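PRESS RELEASE
For immediate use

Meeting-free Wednesdays: Athumani asks where the meetings went

A meeting-free day is a lovely thing to announce. Whether it gives anyone a free day is another matter, and after 10 weeks of watching one at close quarters, Athumani is not convinced.

Athumani, which advises small and medium-sized employers on working hours, today publishes its review of the Nomow scheme as it ran at Skinex this spring. Nomow is sold by Juvska as a package of calendar software, posters and a half-day briefing for managers. It blocks out every Wednesday across a firm's shared calendar and turns down any meeting request that falls on it. Juvska's sales leaflet promises staff "a whole day back". Our review took that promise at its word and went looking for the day.

We did not find much of it.

Skinex has 2 offices, and both took part. The firm gave us its calendar records for the full length of the trial, with names and subject lines removed, and let us sit in on meetings where those present agreed. Staff were also asked to keep a short diary of how they spent their Wednesdays. The records show 526 meetings held in that time. None of them took place on a Wednesday, and on paper that is a perfect score.

The diaries tell a less tidy story. Tuesday afternoons filled up first, as people tried to get decisions made before the gap. Thursday mornings came next, with meetings put in to catch up on whatever had waited. Several people wrote that they spent much of Wednesday reading papers for Thursday. One asked whether an hour of typed messages between the same five people, all answering at once, should have gone down as a meeting. The software does not think so. We do.

Staff also told us that the room bookings no longer matched the use of the rooms. People who would once have booked a slot simply sat down at the big table with a drink and a notebook and waited for the others to drift in. A gathering like that leaves no trace in the calendar, and so it counts towards the scheme's success.

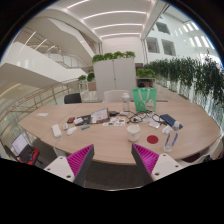 Juvska replied that informal chats were never part of what the scheme set out to reduce, that people are bound to talk to each other at work, and that a trial of this length says little about habits built up over years. It added that most firms see the real gains later on, once managers have "settled into the rhythm".

We have included that reply in the review and we accept part of it. People should talk to each other. Ten weeks is short. But the leaflet does not say the gains come later. It says a whole day back, and it says so in very large letters on the front. If the scheme needs a year to bed in, buyers should be told before they sign, and they should be told what they are supposed to look for when the year is up. We asked Juvska for figures from any customer past the one-year mark and were sent a page of kind comments.

What the scheme did well

It would be unfair to say that nothing changed. Part-time staff who do not work Wednesdays said they missed fewer decisions, and they were the most cheerful group in the diaries by some distance. People who write or check long documents also spoke well of the scheme. Several had started shutting their email on Wednesday mornings, which nobody had asked them to do, and found that the world carried on.

Skinex deserves credit too. It let outsiders read its calendar, and it has agreed to the review being published with its name on it. Plenty of firms would have asked for a kinder draft. We did get a request to change one word in the summary, and we changed it because the new word was more accurate.

What it did badly

The scheme treats every meeting as the same sort of thing. A weekly update that could have been a short note is blocked. So is a talk between a new starter and their manager, and so is the call to a customer who can only do Wednesdays. Managers could apply for an exception, but the form took longer to fill in than some of the meetings would have lasted, and most stopped bothering. They moved the talk to another day or had it in the corridor.

It also does nothing about length. Meetings at Skinex were set to an hour before the trial and they were set to an hour during it. People who finished early tended to stay put, finish their tea and start on something that was due to be discussed the week after. We saw this ourselves more than once, and we would have to admit that our own office is no better.

Finally, there is the question of who pays for the free day. Those who plan and book meetings for others had a harder week, with the same number of requests to fit into less space. They appear nowhere in the scheme's own measure of success. Several used the comments box in the diary to say so, at length.
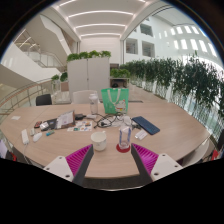 What Athumani recommends

Employers thinking of buying Nomow, or anything like it, should first try 2 things that cost nothing. The first is to halve the standard length in the calendar settings and leave it that way for a month. The second is to ask the person calling each meeting to write down what needs to be decided. Where they cannot, it should be sent round as a note.

If a firm still wants a meeting-free day after that, it can have one by agreeing on it. We are not persuaded that software is needed to leave a day blank. A firm that does buy should ask the seller what is being counted, who does the counting, and whether meetings that move to Tuesday are treated as meetings saved. At Skinex the scheme's own weekly report showed only the Wednesday total, and it showed the same nought every time.

Skinex tells us it will keep the day for now and drop the exceptions form. Athumani has offered to look at the calendar again in the autumn, at no charge, and will publish what it finds whichever way it goes.

Notes to editors

Athumani took no payment from Skinex or Juvska for this review. The full text, including Juvska's reply, is free on request from the Athumani press desk, as are the diary questions. The diaries themselves will not be released.

The press desk is open until 5pm on weekdays, Wednesdays included.

Ends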